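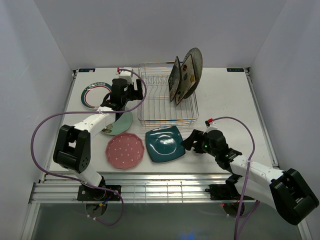

Consumo de agua en el lavado manual de vajilla en una residencia de estudiantes
Informe del proyecto de la asignatura Gestión del Agua
Autores: Ntombi Naidoo y Ravindran Rajan
Fecha de entrega: 2 de septiembre de 2020

1. Introducción

La residencia Darkdale tiene una cocina compartida en cada planta y ninguna dispone de lavavajillas. Los residentes friegan a mano después de cada comida. El recibo del agua se paga entre todos y no distingue entre duchas, lavandería y cocinas, de modo que hasta ahora no había datos sobre lo que se gasta en los fregaderos.

El objetivo del trabajo fue medir el consumo de una sola cocina, la de la segunda planta, y comprobar si cambia según la forma de lavar. No se estudió el agua caliente por separado ni el gasto de energía.

2. Método

Se instaló un contador Merix en la tubería de entrada del fregadero durante el mes de agosto. La lectura se anotaba por la noche en una hoja pegada a la puerta de la despensa y después se pasaba a una hoja de cálculo.

El mes se dividió en dos periodos. En el primero, cada residente lavó como solía hacerlo. En el segundo se pidió que se usara el tapón del fregadero para enjabonar y que el grifo se abriera solo para el aclarado. También se pidió retirar los restos de comida con una servilleta antes de mojar los platos.

Además se hicieron 3 pruebas controladas con la misma cantidad de vajilla: grifo abierto todo el tiempo, grifo cerrado al enjabonar y lavado en dos senos. Las tres se hicieron con el jabón Clavis que compra la residencia.

3. Resultados

El consumo total del mes en la cocina fue de 3652 litros. La mayor parte corresponde al primer periodo, aunque en esos días también hubo más gente cenando en la planta, y esto dificulta la comparación directa.

En las pruebas controladas, el lavado con el grifo abierto gastó 130 litros. Los otros dos métodos gastaron bastante menos y quedaron muy cerca uno del otro. La diferencia entre ellos es menor que el error de lectura del contador, así que no la consideramos significativa.

El aclarado fue la fase más variable. Algunas personas aclaran pieza por pieza y otras enjabonan todo y aclaran al final – esta segunda forma resultó más económica, pero exige espacio libre junto al fregadero y un escurridor vacío.

4. Problemas encontrados

Faltan las lecturas de dos noches. Una se perdió al cambiar la hoja y la otra no se tomó. El valor se repartió entre los días contiguos.

El contador no registra bien los caudales muy bajos. Un goteo del grifo, reparado a mitad de mes, pudo quedar fuera de la medida.

La profesora Msimang señaló en la revisión del borrador que los residentes sabían que se les medía, y que esto pudo reducir el consumo desde el primer día. Estamos de acuerdo y no tenemos forma de corregirlo con los datos disponibles.

5. Propuestas

Colocar tapones en los fregaderos que no tienen, poner aireadores en los grifos y repetir la medida durante el curso, con la planta completa. Un depósito de 1000 litros para reutilizar el agua del aclarado en el jardín se descartó por falta de sitio en el patio.

La hoja de cálculo con las lecturas diarias se entrega como anexo.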